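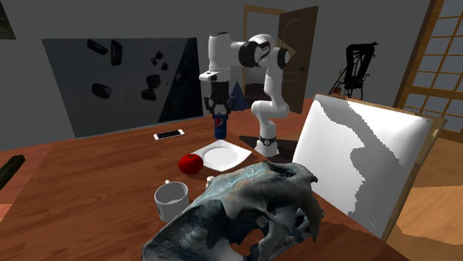 OK so I finally drove out to Skammont for the spring tastings and I have thoughts. Short thread!

First stop was Skendero, up at 1,256 feet, and wow, it was windy. They only grow riesling and a little gamay. The dry riesling is all lime and wet rocks and I bought three bottles before I'd even finished my pour.

Then Rajan Cellars. Bigger crowd, louder room. The rosé was fine, kinda sweet for me. But the cabernet franc — oh my gosh. Peppery, a little smoky, 13 percent alcohol so you can still taste your dinner.

Got talking with Aishwarya Chacko, who pours there. She told me they made 1,016 cases of the franc last year and it's usually gone by June. So if you want it, don't sit around like I did last time.

Lunch was bread, goat cheese and olives on the back steps (bring a sweater, trust me).

Last one was Trendley. Old vines, some of them about 100 years old, and the zinfandel tastes like blackberry jam on toast. My sister hated it. More for me!

Tasting fees all come off if you buy a bottle, at least at Skendero and Trendley. I forgot to ask at Rajan.

Going back for the franc — who's driving?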